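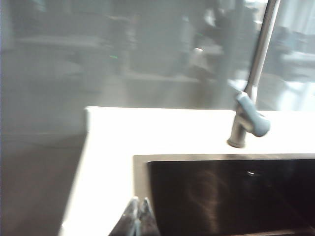 Catarina Salgado has read palms for 11 years and reckons beginners give up too early, usually at the fate line.

News > Workshops > Palmistry

Durnness Palmistry Circle opens April enrolments

The Durnness Palmistry Circle will run its beginners' palm reading course again in April at the Fidthorpe rooms. Places cost $200 and include a printed workbook. Tutor Graça Carvalho will cover the major lines, the mounts and hand shapes. 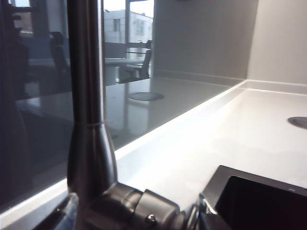

Carvalho starts with the joints of the fingers. Students learn to tell knotty fingers from smooth ones before they look at any line. Her workbook compares a finger to a tap like the steel one shown, with a thin ring where the narrow upper tube meets the wider part below. Evening sessions begin at 7 pm.

Related
- Sun signs and hand shapes
- Henriques lecture: the Mount of Venus

Comments
Stullitz: Is the workbook sold separately?
Moth44: Did this last year. Bring a magnifying glass.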